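Amrani Sporting Clays Vest
Wusotport range, right- or left-handed

Asonix says this vest will "transform your mount". We doubt a vest can do that, but it does hold two boxes of shells and the shoulder pad stays where you put it. That was enough for us to stock it.

The mesh back is cooler than full canvas in January – not cool, mind you. The maker lists the weight at 585 grams, presumably with the pockets empty. 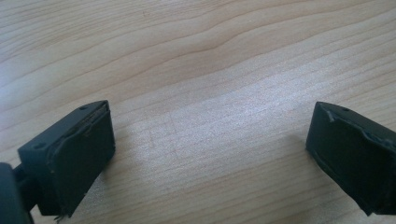 Colour choices are olive and navy. We asked what makes the navy one "competition grade" and were told it's navy.

Features
– Two front shell pockets, one divided
– Rear hull pouch, claimed capacity 80 empties (our count was lower)
– Full-length leather gun pad, stitched
– Side straps with plastic buckles, which we'd rather were metal 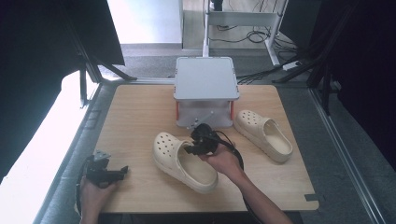 Sizing and orders
Sizes run small, so go up one if you shoot in a jumper. The Grullar recoil insert is sold separately and we haven't noticed much difference with it. Club orders close 16th December. Exchanges on unworn vests only.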